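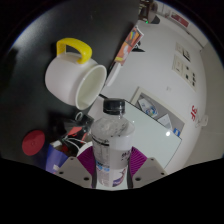 Bottle, two finger pads, Friday practice.

About us

Fotolcombe looks after grippers. Other firms will sell you a robot, programme it and photograph it next to your managing director. We turn up later, when it has started dropping things.

The firm was set up by Florence Ross and Nélida Paredes, who met while mending the same packing cell at Quezada from opposite ends. Florence had the manual. Nélida had the right screwdriver. There are five of us now and we own several screwdrivers.

Most of our work is finger pads. The ribs wear, the grip goes, and somebody on the night shift turns the force up until the bottles crackle. We would like a word with that person. Our usual visit goes like this:

Pads off, plates wiped down, screw holes checked for wear.
New pads on as a pair. Never one. We can tell.
Both sides squared up so they meet the load together.
Grip force set from the bottom upwards, starting at 12 newtons.
30 test picks with your own product, then a cup of tea, then another 30.

We suggest a check every 3,000 cycles for ribbed pads, sooner if your bottles are slippery or your operators are creative. A standard visit costs £165 plus travel, and we leave a written sheet of what we changed so the next person can argue with it.

Jui-lin Shek runs the bench and keeps the spares in an order known to Jui-lin Shek. Soledad Maldonado does site visits, including the Minuldale ones with the stairs. Valentina Ibarra answers the phone from 8 am and will ask what noise it is making. Please have a go at the noise – she has heard worse.

We don't repair conveyors, whatever Flirnum may have told you.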